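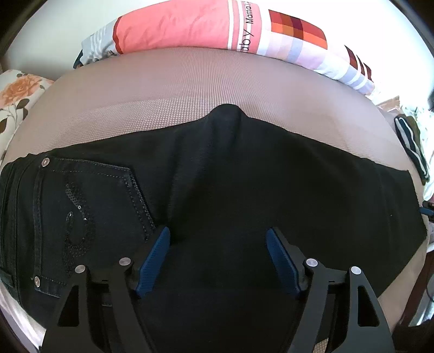

I have been trying to write this post since October, and every time I sat down to it I ended up cleaning something instead. So if it rambles, well, you have been warned, and you probably know me well enough by now to have gone and gotten a cup of coffee first.

My subject is mending, and how I finally came around to it at an age when my grandmother had been doing it for longer than I'd been alive.

I grew up in a house where things got fixed. My mother kept a cookie tin of buttons (I know, everybody's mother did, but ours was so full the lid had to be held on with a rubber band) and there was always a pile at the end of the couch waiting for her to get to it. I hated that pile. To me it meant wearing pants with somebody else's hem still showing as a faint line around the ankle. When I got my first real paycheck I decided I would never sew on a button again, and for a good many years I stuck to it. A shirt lost a button, the shirt went in the donation bag. I'm a little ashamed of that now.

What changed was a coat. It was green wool, I'd bought it in Dumosier the winter we lived up there, and the lining gave out at both armholes. I took it to a tailor downtown who looked it over very kindly and told me a new lining would be $152. I had paid $40 for the coat. I stood there doing the arithmetic with my face getting hot, said I'd think about it, and drove home with it on the passenger seat like a sick dog on the way back from the vet.

That same week my friend Josée Fortin was over for supper and I told her the whole sad story. She asked to see the coat, turned the sleeve inside out right there at the table and said, "You only need two seams. You could do this tonight." I could not do it that night, as it happens. It took me most of two weeks. But she showed me a slip stitch on a dish towel between the soup and the pie, and I have been hooked ever since.

I won't pretend I got good fast. My first seam puckered so badly that my arm got stuck. The second one was better, and by the end of that second sleeve I had started looking forward to it, sitting there after the dishes with the radio going and the lamp pulled down low. I wear that coat all the time now. If you ever see me in it, please don't look at the left sleeve.

After that I went a little overboard - I'll admit it. I did the kitchen curtains, then a backpack strap, then a sweater of my husband's that he would have been perfectly happy to throw away. I went through every closet in the house looking for trouble. I bought thread at Grimshaw's, where they still keep it in those shallow wooden drawers, and came home with colors I had no earthly use for. There is a spool of mustard yellow I am still waiting to need.

Denim is my weak spot, by the way. I've broken more needles on jeans than on everything else put together, mostly at the spot where the side seam meets the waistband and the fabric gets as thick as a pot holder. Josée says to use a heavier needle and go slow, turning the wheel by hand over the lumps. I always mean to. Then I get impatient and put my foot down and, well, snap. A rag folded up behind the presser foot to keep it level helps a lot, and so does hammering the seam flat first, which I do on the back step and which has made the neighbors curious.

The other thing I've learned is to wash everything before mending it. I skipped that once on a pair of cotton pants, patched the knee beautifully, and then the pants shrank and the patch didn't. Or maybe it was the other way around. They looked like they had a mushroom growing out of them.

My mother came to visit in the spring and I showed her my own pile at the end of my own couch. She didn't say much. She picked up a pillowcase off the top, looked at my stitches for a long minute, and asked whether I had any smaller needles. Then she sat down and started on the next thing, and we stayed there until it was too dark to see and somebody had to get up and think about supper.

She left me the button tin when she went home. It has a new rubber band on it. I've been meaning to sort the buttons by color, but so far all I've done is run my hands through them, and that seems like a fine use of a rainy afternoon too. Next time I'll tell you about the sock situation, if I can face it.

Contact | © Pernorine Lane Notebook, all rights reserved | Back to top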